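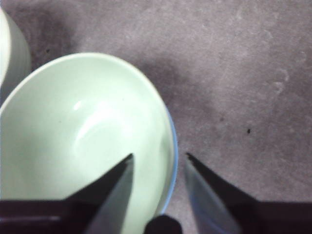 Pale green bowl, glazed inside.

Progress report to the Cekelia fund, October 14, 2021
Project: Thibodeau shared lunch program

You asked whether the program is doing what the proposal said it would. My answer for this period is "in part," and I would be careful with the parts that look good.

We planned to serve 60 people per sitting and we are set up for that. The sign-in sheets show 36 on a normal day. The summary sent out by Collance in the summer gave a total of 1000 meals, and that number has been repeated a lot since then. It counts meals cooked. I have asked twice for meals eaten and have not been given a figure, so please don't put the 1000 in your annual letter yet.

The claim that people eat better at home after coming to us rests on one survey, handed out at the table by the same people who cook. I would not lean on it. Bhavana Murthy has drafted a shorter one that can be mailed back without a name.

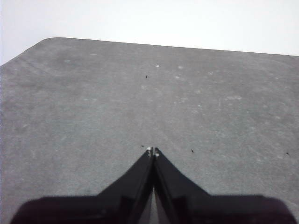 Elango Bangera

Spending is under budget, mostly from the cook's post sitting open for seven weeks. I don't count that as a saving. The Stotum ordering system was supposed to cut waste, but it went in the same month we changed suppliers, and I can't tell which of the two made the difference, if there was one. The license comes up in November. My advice is to renew for three months only and look at the bins again.

Two things do seem solid. The rent is settled through next year, and the Thibodeau clinic now sends people over with a written note, so we know where they heard of us.

Still open: the freezer repair, the second driver, and whether Saturday-style family sittings are worth trying on a weekday evening. I have my doubts about the last one. Aravind Kulkarni wants it and will write up the costs.

Comments (3)

Sheena Drummond: Thanks for being plain about the 1000. Can we see the sign-in sheets by month?

Ga-eun Ham: The survey wasn't only handed out by cooks. I did two of the sittings and I don't cook.

Aravind Kulkarni: Costs are coming. I still think evenings would fill up.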